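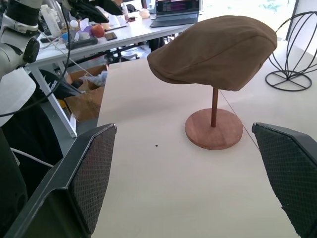 Kushnir mesh-pad finger set, two-finger parallel

Ref 975. Sold as a pair, left and right. Dark grey fingers, black diamond-mesh pads already fitted.

In stock: 7 pairs
Next batch: April

What it's for
Light, awkward stuff. Cloth, thin rods, anything a smooth pad lets slide. We stock three finger sets now and people keep asking which one, so we put them on the bench and had a go. Notes below, will tidy up when theres time.

What we tried
Hat stands, mostly. Wooden ones with a thin post, wire ones shaped like a globe. A soft cap with a short brim. Cheap, easy to knock over, good test of a grip.

Kushnir (this one): best on the thin post. Held it at a tilt without the post turning in the fingers. Fine on cloth, leaves no mark.
Pletov flat: long reach, good for getting in between things. Post slips if you lift by the top.
Ateo soft: lovely on the cap, useless on wire. Too fat to get between the bars.

Score out of 21 lifts, thin post only: Kushnir 19, Pletov 7, Ateo 3. Same speed for all, same closing force. Not a lab test. 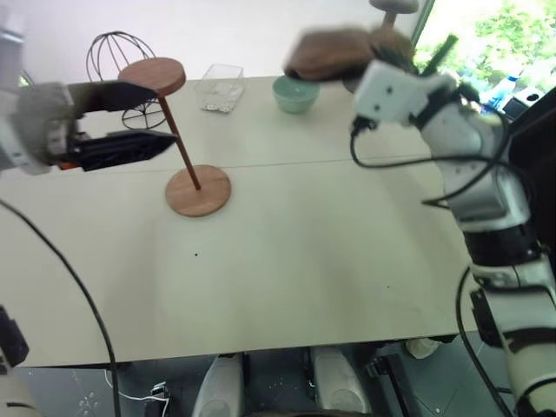
Two arms at once
Works, but set the wrist cable first. Leave a proper loop or it drags over the table and nudges whatever you just stood up. Also slow down the second arm when the first one is holding something tall. Ours runs at half speed for that bit and it's still quick enough.

Wrist camera
Open the fingers wide before you judge the view. Closed up, the pads get in the way of small things. If your bench is by a window lock the exposure, auto hunts all over the place when the arm turns towards the light.

Fitting
Two screws a side. Don't overtighten. Re-zero the gripper after, everyone forgets and then emails us.

Not included
Screws, gripper body, camera braket. Spare pads sold seperately, ask.

Returns
Unused only, in the bag. Pads that have been glued can't come back.

Vekville bench tools. Page updated 13 January 2018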